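Flirulstead Guest House
Linen and Laundry Room Inspection Checklist, June
Area: ground floor laundry room, folding table, linen closet 2
Inspected by: Thaís Magalhães
Accompanied by: Shayne Waaka
Ratings: S = satisfactory, A = attention needed, N = not inspected

1. Dryers and venting
1.1 Lint screens clean at start of shift: S
1.2 Vent duct connected and free of kinks: A
Comment: Clamp on dryer 2 is loose at the wall end. Duct still seated. Tighten or replace before next inspection.
1.3 Lint behind machines: A
Comment: Buildup behind dryer 2, heaviest at the outlet. Dryer 1 clear.
1.4 Clearance to stored items: S
1.5 Cool-down cycle run to the end before unloading: S
Comment: Log checked against the cycle sheet. One entry missing initials.

2. Electrical
2.1 Cords and plugs undamaged: S
2.2 Outlet covers in place: S
2.3 Panel reachable without moving carts: A
Comment: Cart parked in front of the panel on arrival. Moved by S. Waaka. Floor marking is worn and should be repainted.

3. Floor and walkways
3.1 Floor dry: S
3.2 Walkway at least 36 inches wide: S
Comment: Measured at the narrowest point with both carts in their bays.
3.3 Drain cover seated: S

4. Cloths and flat linen
4.1 Cloths laid flat before folding: A
Comment: Wrinkles and raised folds left in the light greenish-gray cloths. Smooth outward from the center by hand, then fold. Stacks made from wrinkled cloths lean and have slid off the upper shelf in closet 2.
4.2 Fabric surface checked for snags, pulls and pilling: S
Comment: Check both faces under the table lamp. Shadow across the cloth hides small pulls, so turn the piece and look again.
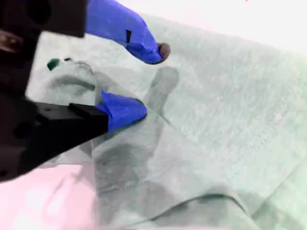
Item 4.1. Pale green cloth with wrinkles and a raised fold.

4.3 Cloths sorted by color and use: S
Comment: Kitchen and bathroom cloths stored on separate shelves. The label on the bathroom shelf is peeling.
4.4 Cloths with oil or solvent residue kept out of the dryers: A
Comment: Lidded metal can is present, but the lid was off. Natanael Lins to remind the evening shift. Repeat finding.
4.5 Worn pieces withdrawn: S
Comment: 9 pieces withdrawn and entered in the discard log.
4.6 Count on shelves agrees with stock sheet: S
Comment: 233 on sheet, 233 on shelves.

5. Storage
5.1 Heaviest stacks on lower shelves: S
5.2 Shelf brackets tight: A
Comment: Left bracket on the upper shelf of closet 2 moves when pushed. Keep that shelf empty until fixed.
5.3 Nothing stored within 18 inches of the sprinkler head: S
5.4 Step stool feet intact: N
Comment: Stool was in use on the second floor. Inspect at follow-up.

6. Detergents
6.1 Containers closed and labeled: S
6.2 Safety data sheets in binder: A
Comment: Sheet for the stain remover is an old revision. Request the current one from the supplier.
6.3 Gloves and eye protection at dosing station: S

Actions
1.2, 1.3: Euan Paterson, before dryer 2 is next used.
2.3: S. Waaka, floor paint already on order.
4.1: T. Magalhães, to be covered at shift handover.
4.4: N. Lins, same day.
5.2: E. Paterson, within the week.
6.2: Front office.

Follow-up covers items 1.2, 1.3, 4.4, 5.2 and 5.4 only. Return the signed copy to the office binder and leave the duplicate on the laundry room clipboard.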